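Blog > Around the House > The Back Seat Pile

The back seat pile, finally dealt with

30 Jun 2018

I've been putting off the big pile of stuff for almost 40 days, and this morning I ran out of excuses (and out of places to put my feet). 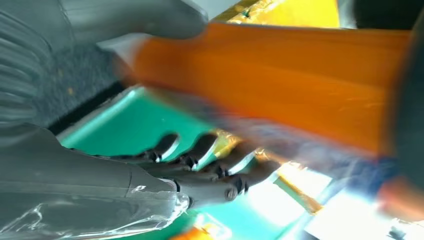
Dae-han Min wrote under my last post that sorting by color is a waste of time and I should just go by size, big things first, and stop fussing. Well, Dae-han, I tried it your way for two whole hours and I kind of hate that you had a point! Bright things jump out at me, so I always grab the orange and the yellow first and then the dull stuff sits there until November.

So, new system. Anything big and flat goes at the bottom, anything soft gets stuffed down the sides, and wrappers go straight in the trash – no saving the shiny ones "for crafts," which I have been doing since we lived on Radthorpe and have yet to make one single craft. I also bought 2 bins from Telby. The lids are a bit stiff and I had to sit on one to get it shut, but they stack nicely.

What I still don't have is a home for the in-between things. Too big for a drawer, too small for a bin, and I use them just often enough to be annoyed when they're put away. Sze-wing Pan swears by a hanging shelf, but I don't trust myself to hang anything straight.

Next up is vacuuming, which I'm saving for tomorrow, along with the crumbs I found. So many crumbs.

14 comments | 6 shares

Contact | © 2018 | Back to top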